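Katell Peg and Slot Board: a review for anybody planning a robot bench this year

I've been putting off writing this one up, mostly because I wanted to see how the Katell board sat in our budget once all the little extras were counted. The board itself is $299, and when you've already spent what a pair of arms and two many-fingered hands cost, that feels like pocket change. It's an easy line to wave through, so please do read on before you do!

What you get is a flat white board and a set of blue parts to go with it – little pegs, a fat cylinder, a disk – along with a place to put each of them. We ordered in October from Rana, who carry Katell and Grasso both, and it took 16 days to reach us. Noel Marquez does our purchasing and had allowed 10, so the first week of practice slipped, and I'd ask for a firm ship date if your schedule is tight.

Now, the good. The parts vary in size a lot more than I expected from the catalog, and that has been a real gift for planning. You find out very quickly which jobs your hands are ready for and which ones will eat up a month. The big cylinder is a friendly place to start. The smallest pegs are another matter, and I've moved the money I'd set aside for a second board over to fingertips and spare cables (Fidelina Villca had been telling me to do that since summer, and she was right).

The not so good: spare pegs are only sold in packs of 18, with no way to buy just the tiny ones, and those are the ones that roll under things. There's also nothing in the box to hold the board to the table. We picked up a grippy mat from Memdale, and I'd add that to your order from day one. And leave yourself more table than you think you need – the board is a modest size, but two arms reaching in from either side want a good deal of elbow room, and we ended up pricing a wider top.

Would I buy it again? Yes, happily, though for a one-armed bench I'd look at the smaller Grasso board first and save the difference for parts.
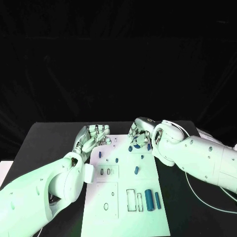
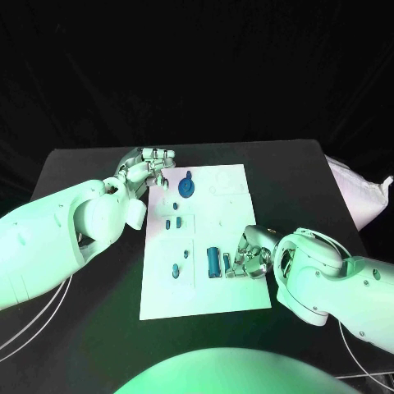

Both arms at work over the white board, with the blue parts out.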